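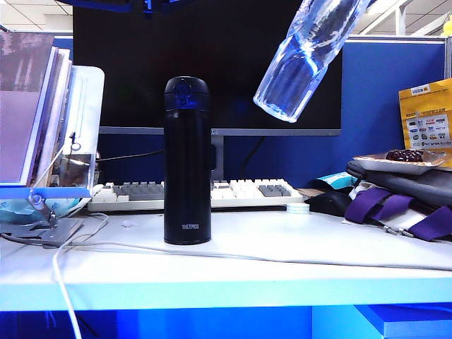 Norbert Danko had worked at the same desk in the Cletthorpe office for 20 years, and in all that time he had never once been asked to share it. Then, in April 2022, a letter came round from Trulstead to say that everybody would be sharing with somebody, and that desks were to be left clear at the end of the day.

He read it twice, had his tea, and read it again.

It wasn't that he was an untidy man. He knew where everything was, which his late mother had always said was the same thing as tidy, only friendlier. The books and folders lived on the left, standing up, with the pinkish one on the outside so he could find the rest by it. The metal stand lived next to them. His black flask stood in front of the keyboard, bang in the middle, and he typed round it — he had done it for so long that his hands went either side without being told, like a stream going round a stone.

"You could move it," said Mrs Sandhu, who had the desk by the radiator and had been wanting to say so since at least November.

"I could," said Norbert, and didn't.

But the letter was the letter, so on Friday he stayed behind with a cardboard box and a damp cloth. He began with the cables, thinking they would be the easy part. There was a white one that went over the front of the desk and down, and a thinner white one that went straight across and seemed to belong to nothing at all, and he followed it along with his finger as if it might lead somewhere nice. It led to the back of a cupboard. Inside the cupboard were 52 birthday cards, bundled up in a rubber band, and every one of them was addressed to him.

He sat down on the carpet to read them. There was one from the Brurken branch, which had closed, signed by people whose faces came back to him slowly, the way a room does when you have been out in bright sun. There was one from Mrs Sandhu with a hedgehog on it.

It was getting dark by the time he stood up, and his knees had a good deal to say on the subject. He put the cards in the box, and then the folders, and then he wiped the desk from one end to the other. The flask he left until last. He poured what remained into the lid of his sandwich tin and drank it standing up, looking out at the car park.

On Monday there was a young woman in his chair, very upright, with her coat still on.

"I didn't know where to put my drink," she said.

"Oh, well," said Norbert, pulling up the spare stool, "let me show you."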